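Search this site Enter keyword Search

Call for participants: Residents' Panel on Land Use and Local Energy, Beris Valley

January
By Apolline Boyer, Panel Secretary

The Driltetti Trust invites applications from residents of the Beris Valley who wish to serve on a panel considering how farmland and public land in the valley should be used for energy schemes over the coming years. The panel is independent of the district council and of any developer. Its report will be published in full and sent to the council before the next local plan is drafted.

Applications are welcome from owners, tenants, farm workers and those who rent a home in the valley. No knowledge of planning law or of electricity supply is expected.
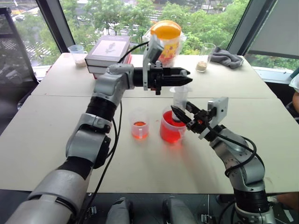 Do I need to own land to apply?
Any resident aged 16 or over may apply, whether or not they own or rent land, provided that their main home is within the valley.

What the panel will consider

The panel will examine three matters: the siting of battery storage near the Wisteck substation, the proposed wind turbines on Shiferaw Ridge, and the rules under which a community may take a share in the income from a scheme. It will hear from planning officers, farmers, network engineers and wildlife groups, and may call further speakers if a majority of members so wish. The panel has no power to grant or refuse permission for any scheme. 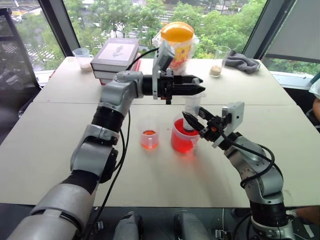 Two robot arms at a white table by the windows.

Membership and time required

There are 11 places. Members will be drawn by lot from all valid applications, with the draw arranged so that each of the valley's parishes has at least one member. Those not drawn may ask to be placed on a reserve list.

The panel will meet monthly from March to July, from 6.30 pm to 9 pm, in the Wisteck meeting rooms. There will also be one daytime visit to the substation and the ridge. Members should expect to read up to two hours of papers before each meeting – large-print and audio copies can be supplied. 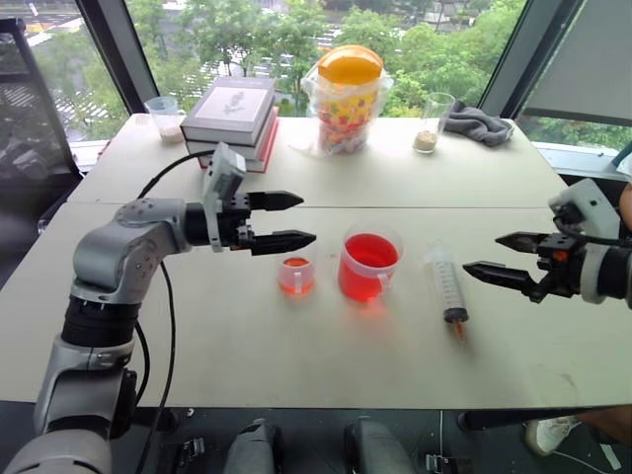

Each member will receive a payment of £400 on completing the full programme, with a part payment for those who have to withdraw through illness or family need. Travel within the valley will be repaid at the Trust's usual rate. The cost of care for children or other dependants will be met up to a limit of £200 per member.

Who may not apply

Serving councillors, employees of the district planning department and any person with a paid interest in a scheme under discussion are not eligible. Farmers who have been approached by a developer but have signed no agreement may apply, and must state this on the form.

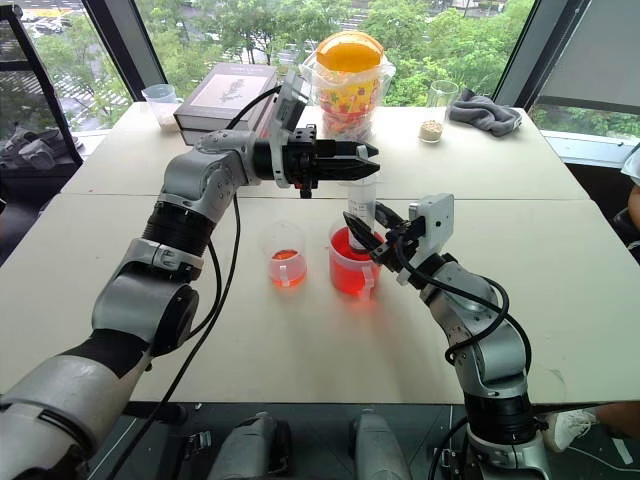
Membership of a campaign group, for or against any scheme, is no bar. It must be declared, and the declaration will be printed beside the member's name in the final report.

How to apply

Forms may be collected from the Wisteck library or requested by post from the Panel Secretary. Applicants are asked to give their name, address and parish, any interests to be declared, and a statement of no more than 500 words on how they use or know the land in the valley. The statement plays no part in the draw. It will be passed to the chair, with the applicant's consent, to help in planning the meetings.

Completed forms must reach the Panel Secretary by noon on the last working day of January. All applicants will be told the result in writing in February.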